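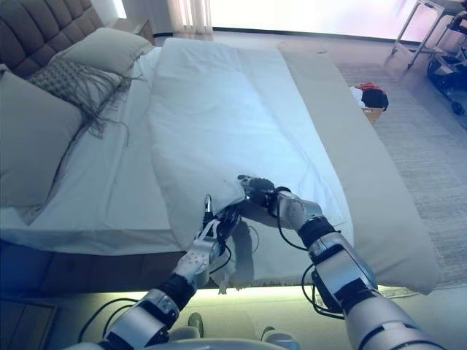
My sister's view, when I told her I was building a robot to do housework, was that I'd spend 2,000 hours saving myself four minutes a day, and could she have the spare room back when I gave up. A reader called it "the slowest way to make a bed in Britain" and I can't argue much with either of them. But I'm still at it, so I suppose I'd better introduce the place properly!

About Flundel

Hello! Flundel is me, a home workshop, and a two-armed robot called Stanitell. I started the site as somewhere to dump my wiring notes (I kept writing them on envelopes and then posting the envelopes), and it grew from there. These days it's part build diary, part parts list and part moaning about connectors.

I'm not an engineer by training. I spent years mending sewing machines, and I still think that's the best grounding I could have had, as a sewing machine is all about tension, timing and cloth that won't behave. I got the robot bug after helping a neighbour fix a motorised curtain track, bought one second-hand motor to play with, and then bought quite a lot more.

What I'm trying to do

Soft stuff, mainly. Bedding, towels, washing. Plenty of home builders go for picking up blocks and cups, and good luck to them, I've learnt loads from their write-ups. I just like fabric. A cup is the same shape every time you reach for it and a duvet never is, so you can't simply teach the arms one set of moves and put the kettle on. You have to get a decent pinch on a corner, keep the other hand pressing where it's needed, and then shift the pair of them together without dragging the whole lot on to the floor.

We do duvets on the bed itself, folded lengthwise to begin with, because a long narrow shape is easier to keep track of than a great big square of white. Pillows come later. Cushions with tassels on come a lot later.

How the build is put together

The control side runs on software I call Rernance, which began as one file and is now a frightening number of them. I rewrote most of it last winter and I'm much happier with it. The cables are on their third layout. I've tried them tight to the arms and I've tried them in loops, and loops win every time, as long as you leave enough slack for the wrist to turn right over.

My build log is up to entry 289. The early ones are rough and a few are plain wrong, but I've left them up with a note at the top, as people do seem to find the mistakes useful.

The shared workshop

I do the noisy jobs at Zoëga, a shared workshop I joined so I could stop drilling in the kitchen. I pay £30 a month for a bench, a locker and the use of the lathe and the 3D printers. If you're thinking of starting something like this at home, find a place like it first. Half of my finger joints only work thanks to advice from people at the next bench, who were meant to be getting on with their own projects.

Can I buy one?

Sorry, no. There's only the one Stanitell and it has a lot of my own odd decisions in it. The drawings for the hand brackets are free on the downloads page, though, and so is the older version of Rernance, if you don't mind my comments in the code.

Getting in touch

Use the form on the contact page. I'm slow in the week and quicker at weekends. Please do send pictures of your own builds, finished or not, and if you've found a cable clip that doesn't snap after a month, write to me straight away!

Page last updated April 11, 2020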